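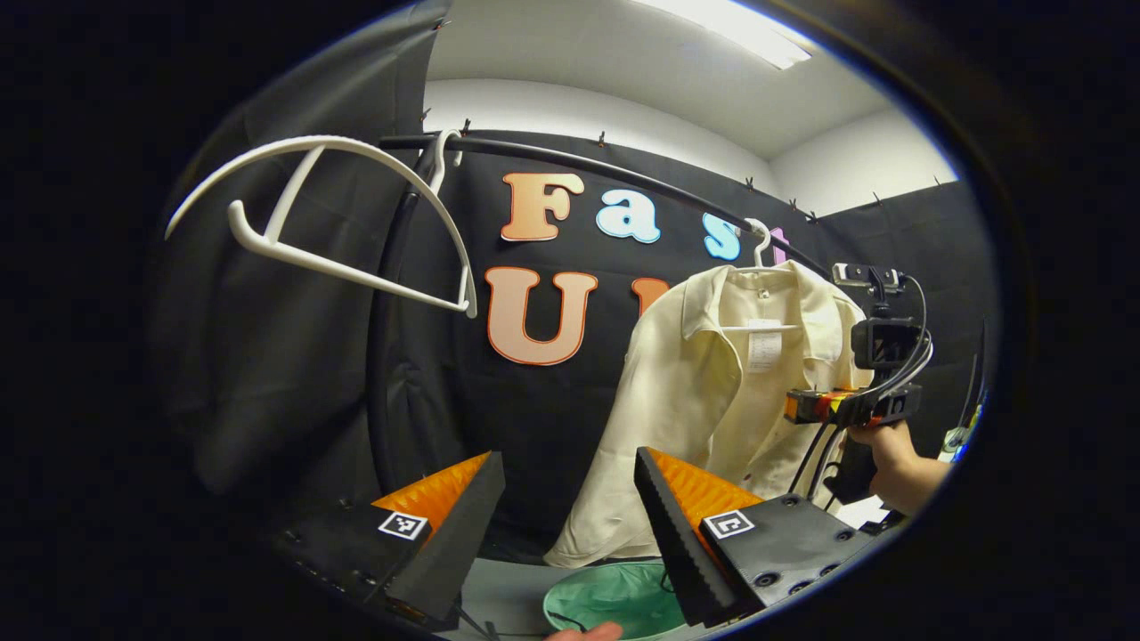

Jevetti opens clothes-handling sessions to train its laundry system

THE automation firm Jevetti has begun a new round of recording sessions in which people hang up and take down clothes using hand-held grippers, so that a learning system can later be trained to do the same job with robot arms.

The sessions started this month at the company's Cladeck workshop and will run for 11 weeks. Jevetti said it had gathered 3,123 usable examples before the new round began, most of them of folding towels and sorting socks. Hangers were left out of that first batch.

The firm does not use a robot to collect the examples. Workers hold a gripper in the hand and carry out the task at a table, while a camera on the tool records what the fingers are doing. The small square markers on the grippers let the software work out how far apart the fingers are at any moment. The recordings are then cut into single attempts, checked and passed to the training team.

Shirts on hangers are harder than towels, according to the company's project notes. A hanger can turn on the rod when it is touched, and a collar has to be brought over both shoulders of the hanger without the cloth slipping off the other side. In early tests the system could take an empty hanger off a straight rail but did poorly when the rail was curved or the hanger stood at an odd angle.

For that reason the new sessions include curved rods as well as straight ones, and the hangers are not put back in a set position between attempts. Short-sleeved shirts come first. Trousers, knitwear and children's clothes are due to follow, though Jevetti has not given a date for those.

Each session lasts two hours, with a break in the middle. Workers are paid by the hour and not by the number of attempts, a change from the first round, when the company found that people were rushing. Failed attempts are kept as well and marked as such. A dropped shirt that is picked up and hung properly counts as a usable example, and the training team has asked for more of them.

Eight people are working on the recordings at present. Jevetti said it wanted to bring that number up before the end of the year and would take on people with no technical background. Training on the gripper takes one morning.

The work is part of a joint project with Economou, which runs commercial laundries and will be the first to try the finished system. It has asked for a machine that can put clean shirts on hangers at the end of a drying line, a job now done entirely by hand. The trial is planned for its Fekach site, where 42 staff work across two shifts.

Economou said no jobs at Fekach would go during the trial, and that staff there had been told of the plans in advance - a meeting was held at the site on 2023-11-07. It would not say what might happen if the system was taken up at its other laundries.

Jevetti has not said whether the recordings will be shared outside the project.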